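ok thread on moving my mom's recipes out of the shoebox and into something a human can use. been at this since March

1/ background: 745 cards, clippings, backs of envelopes. my mom cooked for a church hall and then for five kids and wrote everything down, never in the same place twice

2/ first try was typing it all up. lasted two evenings. got thru the soups. my typing is bad and her handwriting is worse, "1 c. sug" could be a cup of sugar or a cup of something called sug

3/ second try was one of those scan apps. read "fold in whites" as "gold in whales". deleted it

4/ what worked is sorting first and copying later. three piles: make it all the time, make it at holidays, never again (sorry to the lime jello with shredded carrot, you had your day)

5/ the make it all the time pile was tiny. like a deck of cards. that's the one to start with if you have a box like this at home

6/ Quyên Nông asked how I deal with the ones that have no amounts. you cook it. write down what you did while you're doing it, not after. I keep a pencil on a string on the fridge now

7/ oven temps are a whole thing. half of hers say "hot oven" or "slow oven". I've been using 425 for hot and 300 for slow and so far no fires

8/ also her pans were smaller than mine. the date bars came out like crackers till I dug out her old square one from the garage

9/ Hongjun Lu says put the source on every card, who gave it to her and when if you know. doing that. turns out my aunt's famous pound cake came off a flour bag. my aunt does not know I know this

10/ sticky notes for anything I'm still testing. green = needs another try. they go up on a cork board till I'm happy and then I write the real card, in pen, once

11/ 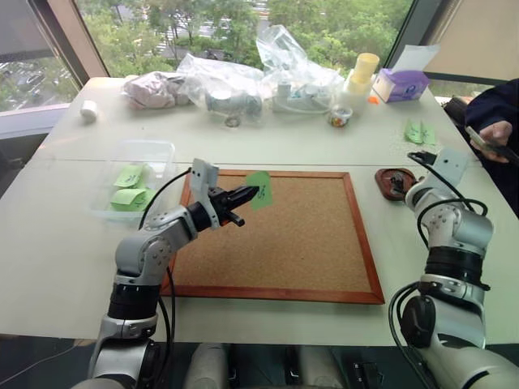
green note going up by the top edge of the board

12/ the rule is a note can't become a card until I've made it 3 times. the rolls are on try 2. too dense. think the yeast was old, got new stuff Tuesday

13/ cards: get the thick unlined ones. the lined ones never have enough lines and then you're writing up the side like she did

14/ somebody asked about plastic sleeves. yes for anything in her handwriting. the new cards can get butter on them, thats what they're for

15/ the originals all go back in the shoebox when I'm done. not throwing out a single one, even the jello

16/ next up is pickles. if anyone knows what "alum, size of a walnut" means in teaspoons pls reply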